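Ticket 2705: Label printer at Wadham stockroom drops off network
Product: Sidska print server
Status: Waiting on site

Printer stops answering after over 40 minutes idle. Jobs stay in the queue with error 312. Power cycling clears it until the next idle period.

Checked so far: cable swapped, switch port changed, firmware reloaded. No change. 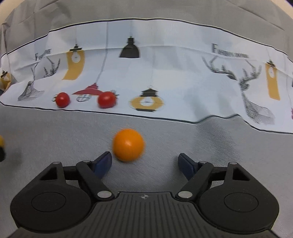 The Pan driver was removed from the stockroom PC and the Wustano one installed. Error 312 came back on Saturday with 477 labels queued. The log shows the address lease expiring just before each drop, with no renewal request from the printer.

Set a fixed address outside the lease pool. Sleep mode left on for now so that only one setting changes at a time. 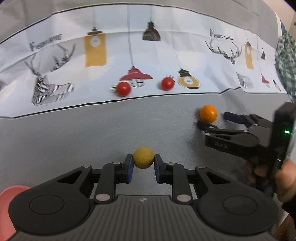

Page last changed: July, 4:15 pm

Queue drained after restart. Site to leave the printer idle overnight and send the log in the morning. If 312 returns, turn sleep mode off and retest.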